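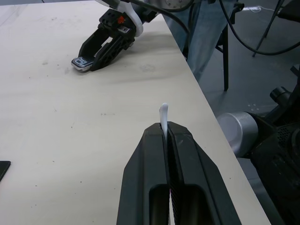
Grippers & End Effectors > Comparing hardware

Two-arm cell, different gripper on each arm. Keep both or standardize?

Asked by Oluwatosin Ekwueme, Fri 11 April
261 views, 3 answers

We have two arms at one table and I am trying to settle on one gripper type before we order spares. In the photo, the near one is the closed-shell parallel jaw, holding one of our white plastic tabs upright. The far one is the open linkage type with the RQ logo on the fingertip pad.

The job is picking thin tabs off a flat table and passing them from one arm to the other. I ran 60 picks with each gripper, same tabs, same table, same speed. The parallel jaw missed 3. The linkage one missed more than that, mostly because the pad touched the table before it had closed on the tab. On thicker parts I see no difference between them.

My questions: is it worth keeping two types if one handles thin parts better? And has anyone run two different grippers from one Fliretti controller without keeping two sets of close commands?

Valquíria Furtado answered:

Check the finger path before you blame the gripper. On many linkage grippers the tips move in an arc, so the tip height changes as the fingers close. If you taught the pick height with the fingers open, the pad can end up lower than you planned. Teach it again with the fingers closed on a tab, then back off and open. A jaw that slides straight doesn't have this problem, so your 60 picks may be comparing two teach methods.

For the handoff I would keep the parallel jaw as the giver. It leaves the top of the tab free and the other gripper can take it from the side. Grip as low on the tab as you can. If the tab is curved it will turn a little when the second gripper closes, and you want to let go late, after the second one reports contact.

On the controller, yes, you can. We keep one close routine and a small table with width and force for each tool.

Romain Langlois answered:

just buy two of the same, life is short. we did that at Camargo and sold the odd one

Adalberto Xavier answered:

Agree with Valquíria on the teaching. Also watch the cables on the far arm if you change the approach angle. Ours caught on the second arm at a steep tilt and we lost a morning to it.

Comment from Oluwatosin Ekwueme:

Retaught the linkage gripper closed. Down to 4 misses in 60. Leaving both on for now and ordering spare pads for each.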